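**Striped block sets: table trial at the Carlow play and learning room, April 2021**

The play and learning room in Carlow has finished its first trial of striped wedge blocks, supplied as a mixed set under the Brivlow name. The set holds 30 pieces in all: 16 wedges and triangular prisms with printed stripes, with plain rectangular blocks making up the remainder. It is intended for children from three years upwards, working alone or in pairs at a low table.

The trial was run at the teal-green table with the rounded edge. The surface is smooth and carries a thin light line parallel to the rim, which staff now use as a working limit: pieces kept inside the line are less likely to be knocked to the floor. Orange wedges with black diagonal stripes were brought out first, as they show up well against the green top and are easy to find again when a session ends. 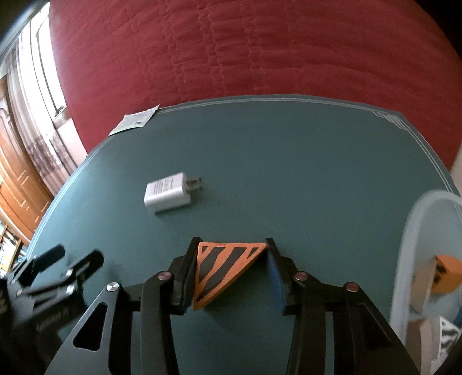
Storage was reviewed at the same time. Under the earlier arrangement all blocks went into one deep box in the cupboard, and wedges were often left at the bottom. The revised arrangement uses shallow open bins, with wedges and prisms in one and rectangular pieces in another. Bins are to be filled to no more than 70 per cent of their depth, so that a child can see what is inside without tipping it out. Stickers supplied by Skov will be fixed to the bins once the shapes on them have been agreed.

Sloping pieces behave differently from cubes and need more room. A wedge laid on its long face is stable. Stood on its end, it will usually need another block beside it. Two wedges set at an angle to each other make a simple valley or ramp, and a rectangular block placed behind them gives a back stop. Building suggestions of this type are set out in a short sheet prepared with Ditia, which supplies printed material for the room. The first version was issued in March. The second corrects the drawing of the double ramp, in which one slope had been shown facing the wrong way.

Cleaning is by damp cloth and mild soap. Blocks should not be soaked. The printed stripes are to be inspected at the end of each month, and any piece with a lifting or flaking surface is to be taken out of use and recorded in the room log. 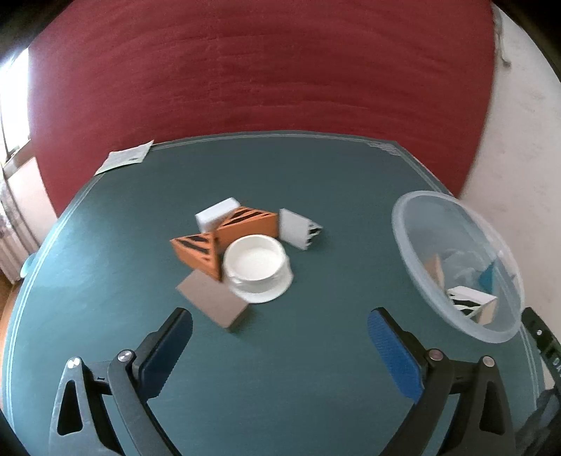
Can the new blocks be mixed with the older plain cubes?

Mixing is allowed during a session, but the two kinds are to be sorted before they are put away. The older cubes are slightly larger and do not line up with the ends of the wedges, so a ramp built from both will have a small step in it. This does no harm, although it can stop a toy car.

The set remains on the open shelf during normal room hours. A second set has been requested for the upstairs room, where the table is smaller and 16 pieces are considered sufficient. Delivery has not yet been confirmed. Replacement pieces can be ordered singly from Brivlow by quoting the shape and the colour, and requests should be entered in the room log.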